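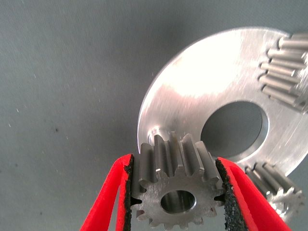 Steel spur gear, plain grey finish.

Tider Replacement Steel Gear Set for Hand-Crank Pasta Machines

Tider make three versions of this set and we stock one of them. The other two are the same gears in a nicer tin, and I can't see why you'd pay for a tin.

The set is for people whose pasta machine has started skipping, grinding or slipping when the dough gets stiff. Before you order, check that the gears are really the trouble. Half the machines that come across our bench in Turgate have nothing wrong with them except old flour packed into the end housing. Take the side cover off, brush it out with a dry paintbrush, put it back and try again. If that cures it, keep your money.

If the teeth are rounded over or there's one missing, read on.

What you get

Two drive gears, one idler, three circlips and a folded sheet of instructions. The sheet is poor. It was plainly written for a different model and then had the name changed, and step 4 tells you to remove a screw that most machines don't have. Bianca Bratu in our workshop has written a better one and we put a copy in every packet.

Will it fit?

Tider say the set is "universal". It isn't. It fits the older Dobre 150 and the Dobre 150 Wide, and the Bravthorpe table-clamp machine with the round badge. It doesn't fit the Bravthorpe with the square badge, whatever you may have read elsewhere, as the shaft on that one is thicker. We had 7 sets back in August from people who'd been told otherwise by another shop. If you have a motor fitted, leave this set alone and ask us first.

Measure your shaft. If you haven't got calipers, post the old gear to us and we'll measure it for nothing.

Are they better than the originals?

The packet claims they last "a lifetime". Whose lifetime, it doesn't say. Wian Engelbrecht fitted a set to the machine we use for demonstrations and has put 296 batches through it, mostly egg dough, some of it far too dry. The teeth show polish on the working side and no chips. I'd call that decent. I wouldn't call it proof of anything beyond 296 batches, and a well-kept set of original gears might have done just as well.

They are a bit noisier than the originals for the first few uses. Tider's leaflet says they run "whisper quiet", and I'd like to meet whoever does the whispering. A smear of food-safe grease helps. Don't use cooking oil, it goes gummy and you'll be back where you started.

Washing

Don't. Never put the gears or the machine in water. The makers call the steel "rust resistant", and a damp cupboard will soon show you how much resistance that is. Wipe with a dry cloth and leave the machine out overnight before boxing it up.

Details

Stock code: TG-175
Weight of set: 86 g
Suits: Dobre 150, Dobre 150 Wide, Bravthorpe round badge
Guarantee: one year, from us. The maker's own guarantee needs a form, a receipt and a stamped card, and I've yet to see anyone get a reply.

What buyers said

"Fitted in an evening. Would have been half that if I'd read Bianca's sheet and not the other one." Ruth Tamayo

"Works, but dear for what it is. Crank still feels stiff on the thinnest setting." Kidus Wolde

Kidus is right about the thinnest setting. That's the rollers, and new gears won't change it.

Prices and fitting notes checked 5 November 2021.

Related items
Dobre 150 crank handle, short
Food-safe grease, small tube
Bravthorpe table clamp (round badge)
Circlips, mixed bag
Roller scrapers, pair
Drying rack, folding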